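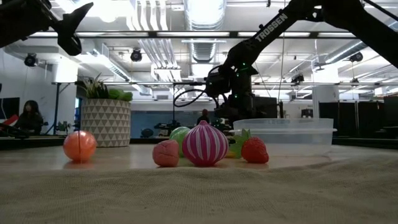 The red strawberry and the striped onion, with balls.

Blog > Rice dishes > Lentil rice with raisins

Lentil rice with raisins, and my fight with the crust

January 27, 2019, by Negin Nouri

In my family we eat adas polo when the weather is gray and the cook is tired. It is rice with lentils, and on top there are onions and raisins fried in butter. My mother makes it without looking at the pot. I live 3,675 kilometers from her pot now, so I had to learn with a scale.

Since we moved from Tenelville to Clurbridge in October I have made it almost every week. The first times were not good. The lentils became soft like soup and the rice took a brown color that I did not like. My mistake was that I cooked them together from the beginning, which my aunt does with success, but she has a different kind of lentil and much more patience.

Now I boil the lentils alone, in a small pot with a little salt, and I stop when they are soft outside and still a bit firm in the middle. Then I drain them well. The rice I wash until the water is clear and leave in salted water while I do the onions.
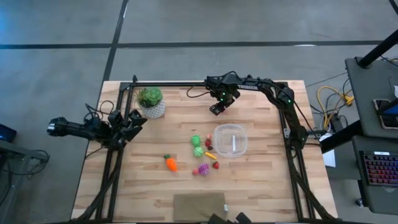 Table with the black frame, seen from above.

For four hungry people I take 420 grams of long rice and 200 grams of green lentils. You need also two big onions, a handful of raisins, butter, oil, a small spoon of cinnamon and some saffron if you have it. I buy the raisins at Rezaei, the shop behind the bus station, where they sell small dark ones that are not too sweet. The raisins from the supermarket are fine but they burn faster. For butter I use Bulldale, the salted one.

About the onions I have a strong opinion. They must be cut thin and fried slowly, on a low fire, until they are really brown and not only yellow. I used to lose my patience and put the fire high, and then half of them were black and bitter. When they are ready I add the raisins for one minute, until they become round, and take the pan away immediately.

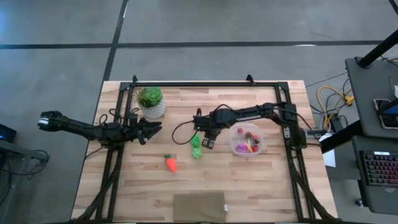 Putting the pot together

Boil the rice in a lot of salted water for six minutes. Bite one grain — it should still have a small hard point inside. Drain it in a fine strainer.

Put oil and a spoon of butter in the bottom of the pot, then a layer of flat bread or thin slices of potato. I prefer potato. After this comes a layer of rice, a layer of lentils with a little cinnamon, rice again, and so on, making a hill. Make some holes with the handle of a wooden spoon so the steam can go out. Wrap the lid in a clean towel and tie the corners on top, away from the fire.

Give it medium fire until you hear the oil working, and then very low for 45 minutes. Don't open the lid.

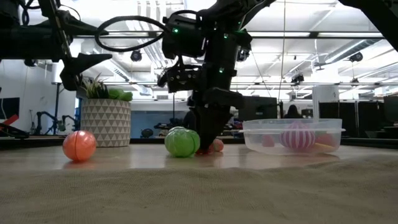
Green ball, with a small red one and a small pink one.

The crust is still my weak point. On our electric stove the middle becomes dark while the sides stay pale, so I turn the pot a quarter every ten minutes. Last time it came out in two pieces, and my husband ate the smaller one standing up before I had brought the plates.

We eat it with plain yogurt and pickled cucumber. My mother puts dates also, cut in pieces, together with the raisins. I find it too sweet, but I have not told her this. If you cook on an electric stove and your crust is even, please write to me which pot you use, because I am thinking to buy a new one.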